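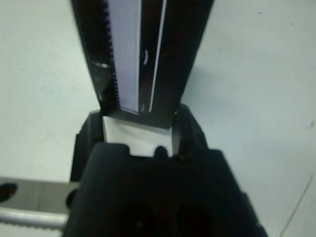 3.2 Object set and coding of surface features

The object set was drawn from the contents of household drawers donated in the Sernton area. After duplicates and items with blades had been taken out, 482 objects remained. Of these, 423 were made wholly or mainly of plastic and form the material for the present section. The remainder, chiefly metal and wood, are treated in Section 3.4.

Each object was coded by two raters (Othmane Bennani and Negin Zamani) working separately from the same written guide. The guide asks for overall shape, dominant colour, finish, and the presence of any local feature that differs in texture or colour from the body. Function was deliberately left out at this stage. In the pilot, raters who had settled on a use for an object tended to code features consistent with that use and to pass over others, an effect also noted in Zamani's earlier work on the Lundska drawers.

Local features were divided into toothed edges, inset panels, embossed marks and openings. A toothed edge was recorded where a row of repeated points could be made out by eye, whatever their size, and was marked as fine or coarse. An inset panel was recorded where a bounded area of different colour or translucency was set into the body. Where the two lay side by side they were coded as separate features, with a note of adjacency. Figure 2 gives a case of this kind: an elongated black plastic object with a narrow row of small teeth and, next to it, a pale translucent strip ending square near the base.

Dark plastic posed the main difficulty. On black surfaces a narrow highlight may be taken for a moulded ridge, and a small glint for an embossed mark. The curved white mark to the right of the strip in Figure 2 can be read either way. Raters were instructed to enter such marks as "uncertain" unless they could be confirmed by touch or under a second direction of light. Uncertain entries were kept in the data but excluded from the agreement scores. Specks that might be dirt were not coded.

In all, 2,159 feature entries were made for the plastic objects. Disagreements over feature type were settled by a third rater, Halvard Åberg, who did not see the earlier codes. In 44 entries no decision was reached and both codes were retained. Most of these concerned the boundary between a coarse toothed edge and a ribbed grip, for which the guide gives no minimum spacing between points.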